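夹爪对比记录:平行指(短指端)与旧款软指,颗粒与小瓶类物体

2020年4月17日
记录:Arnel Tan
参与:Kevser Tokgöz(遥操作),Michalis Petridis(控制器、日志)
抄送:Yiğit Sarıgül

目的

Purnard 项目下一阶段要定一套夹爪,用在桌面整理和取放小容器的任务上。候选两套:一套是 Andier 的黑色平行双指,另一套是我们自己去年做的硅胶软指,下文简称软指。这次只比较三件事:夹小玻璃瓶的重复性,夹碗沿时的姿态稳定性,桌面有残留物时指端受不受影响。夹持力上限不测,上次在 Goltanside 测过,数据还能用。

臂不换,控制器不换,只换末端。这样两组日志可以直接对齐。

配置

臂的控制频率沿用旧值,没有动。夹爪指令走单独的串口,Michalis 把超时改成60毫秒,原来的值偏短,换上平行指之后偶尔报断连。改完以后上午没有再报。

平行指的开合行程用归一化值记录,0为全闭,1为全开。软指没有位置反馈,日志里那一列是指令值,处理的时候注意不要和实际开度混在一起画图。Kevser 建议给两列起不同的名字,已改,旧脚本读新文件会报错,把列名换掉即可。

标定用的是昨天的手眼矩阵。换末端之后工具坐标系重新填了,Z方向以指端平面为准。第一遍我填反了符号,下探时提前触发了软限位,臂没有碰到桌面。改正后重新走了一遍四角,通过。

物体和布置

白色矩形桌。桌上放一只红色圆碗,黑色碗边,装深色颗粒;碗后偏右是一只高的透明塑料圆罐,带透明的棱纹盖,罐底留一层同样的颗粒;碗右侧前后放两只绿盖小玻璃瓶,内装浅棕色粉末。前沿夹三只黑色小夹子,位置不要动,后面几组都以它们为参照。

两只小瓶前后摆是有意的。后面那只必须越过前面的瓶子才能夹到,或者从侧面进。我们想看两种夹爪在这种遮挡下各需要多大的让位空间。

过程

先做软指,再做平行指。每种夹爪每个物体13次,失败的也算在内,不补做。Kevser 全程操作,我负责复位。复位以桌面上的铅笔点为准,目测对齐,误差没有单独量。

软指夹小瓶基本没有问题,瓶身在指间会转一个小角度,放下时标签朝向和起始不一致。如果后续任务要读标签,这一点要考虑。夹后面那只瓶时,软指外侧会蹭到前瓶的盖子,前瓶移位但没有倒。

平行指夹小瓶,接触面小,对中要求高。Kevser 前几次都偏向一侧,闭合时瓶子被推着走一小段才夹住。后来改成先闭到0.4再下探,情况好转。进后瓶时平行指明显占便宜,指身窄,前瓶一次也没有碰到。

碗沿的结果和预想相反。原以为软指包覆性好会更稳,实际提起时碗会慢慢倾斜,有颗粒撒出。平行指夹住碗沿之后角度基本保持,但接触瞬间有一次轻微冲击,同样撒了一些。日志里电流有一个尖峰,Michalis 认为是闭合速度设得太高,不是接触本身的问题。下次把速度降一档再比。

带残留物的桌面单独做一组。下面是平行指悬停在左侧液渍上方时的状态。 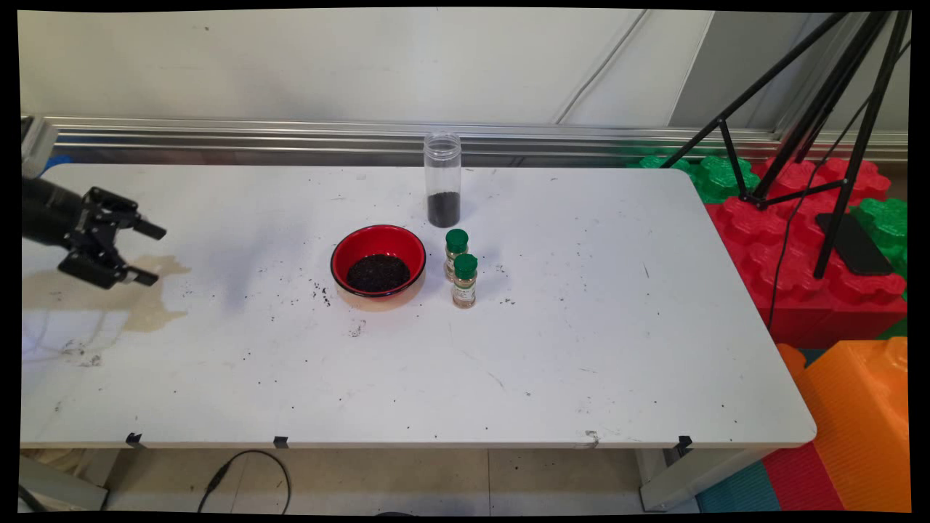
残留物对指端的影响

桌面左侧是一大片浅棕色的不规则液渍,里面有几处颜色更深的污痕,碗周围和碗下方散着深色碎粒。这一组要看的是两点:指端贴近桌面取物时会不会把碎粒带起来,沾了东西之后摩擦有没有变化。

平行指的指端是硬的,贴桌面横移时把碎粒推成一小堆,指缝里夹进去的很少。用干布擦一遍就干净。软指表面发黏,碎粒沾上去不容易掉,擦完还有残留,最后是用水冲的。冲完要晾干才能继续,耽误的时间比测试本身还长。

沾过液体之后再夹小瓶,两种夹爪都出现打滑。平行指滑得更早,闭合指令加大之后能夹住。软指滑得晚,但一旦滑就直接脱手。样本少,先不下结论。

视觉方面顺便记一笔。分割模型把液渍的深色部分和散落的碎粒并成了同一类,面积算出来明显偏大。透明罐照旧是难点,罐身上半段空的部分深度基本全丢,只有底部那层颗粒和盖子的棱纹能稳定出点。规划时罐子暂时用手写的圆柱包络代替,不用深度图。

日志和数据

两组都存在 Erdem 那台机器上,目录按末端名称分。软指组少一段,中途录制进程没有起来,发现时已经做完两次,没有补。平行指组完整。

关节数据每段截到2000行以内,超出的部分是复位动作,没有参考意义。截断脚本放在同一目录,参数写在文件开头。时间戳以控制器为准,相机时间有固定偏移,对齐时减掉即可,偏移值见目录里的说明文件。

初步判断

只看小容器取放,我倾向平行指。窄,好清洁,有位置反馈,遮挡下进得去。缺点是对中要求高,对操作者不友好,自动抓取时要靠感知补。软指留作备用,对付易碎的东西可能还是它合适,这次没有测。

Michalis 不完全同意。他认为软指夹碗倾斜是夹持点选得太靠外,换到靠近碗把重心的位置再测才公平。碗没有把手,他的意思是夹持点沿碗沿往里深入一些。可以测,成本不高。

Kevser 的意见是平行指的遥操作映射太陡,扳机按下一半夹爪就差不多闭完了。建议换成分段映射,前半段慢。

待办

1. 平行指闭合速度降一档,重做碗沿组。(Michalis)
2. 扳机映射改分段,改完先空载试12次开合,看有没有跳变。(Kevser)
3. 软指夹碗,夹持点往里移,重测。(Arnel)
4. 指端贴一层薄橡胶片,看沾液后打滑有没有改善。材料问 Melahat Yurt,她那边应该还有裁剩的。
5. 工具坐标系的符号约定写进模板,免得下次再填反。(Arnel)
6. 向 Andier 询问备用指端的交期,五月之前要能到货。(Yiğit)

补记:串口超时下午又报了一次断连,发生在臂回零的过程中,夹爪当时没有动作。重插线后恢复。怀疑是线在腕部弯得太紧,先把走线放松一点再观察,超时值不改。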